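Bring Back the Deposit

When I was a child in Orumar, the corner store took back empties. You carried your bottles to the side door, the clerk put them on the shelf behind him, and you got your coins. It was a dull errand and every kid I knew did it. The store stopped taking bottles when the bottling plant in Vavik closed its washing line, and since then the town has put its glass in the blue bin and assumed that was an improvement.

I don't think it was. Recycling glass means smashing it, hauling it to a furnace, and melting it into a bottle much like the one that was smashed. A jar that held pickles on one shelf could hold jam on the next with nothing done to it except a good wash and a new label. We have agreed to call the furnace the responsible choice, mostly because it asks nothing of us after we drop the lid of the bin.

The town council is now looking at a deposit plan for jars and bottles sold by local food makers. The deposit would be 11 cents. Of the makers who answered the council's survey, 61 percent said they would join if someone else handled the washing. I think the council should go ahead, and I think the deposit should be higher. 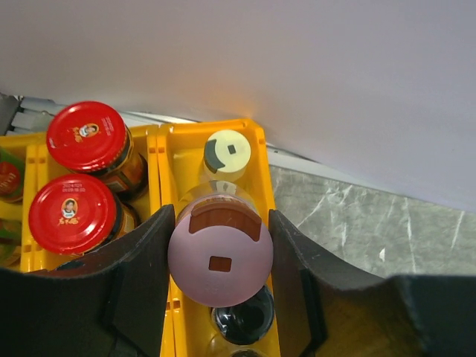

The usual complaint is that people won't bother. I hear this most often from people who already drive to the warehouse store to save a little on paper towels. People bother when the errand is on their way and the money is worth bending down for. Eleven cents is not quite there. Raise it to 25 and put the return counter inside the grocery store, next to the carts, and I expect most of the glass will come back.

A better complaint is about cost. Washing needs hot water, space and someone paid to run it. Yen, a small sauce company two towns over, tried it alone and gave up after a year. They were washing 100 jars on a slow day, and the machine they had bought was built for 500. The labels also drove them crazy. The glue they had used for years would not come off without scraping, and nobody had thought of that before the first load came back.

I take that as a reason to share the work. One washing room serving all the makers in the county would have enough jars to keep it busy. It would also push them toward a few standard sizes, which some of them hate. I understand why. A maker who has sold honey in a six-sided jar for years thinks of that jar as part of the honey. Customers might be less attached to it than she is, and she could always stay out of the plan.

Then there is the matter of lids. Glass can go around many times, but a metal lid with a worn seal can't be trusted with food, so new lids would have to be bought each time. Opponents bring this up as if it settled the question. A lid weighs very little next to a jar, and it can go in the metal bin.

The Rerkidano market already runs a small version of this for milk. You pay for the bottle once and trade it in every week after that. I have used it since last December, and the hardest part has been remembering to put the empty one by the front door – I have gone back for it more than once.

The council will take comments until the end of the month. The form is at the front desk of the town hall and takes five minutes to fill out.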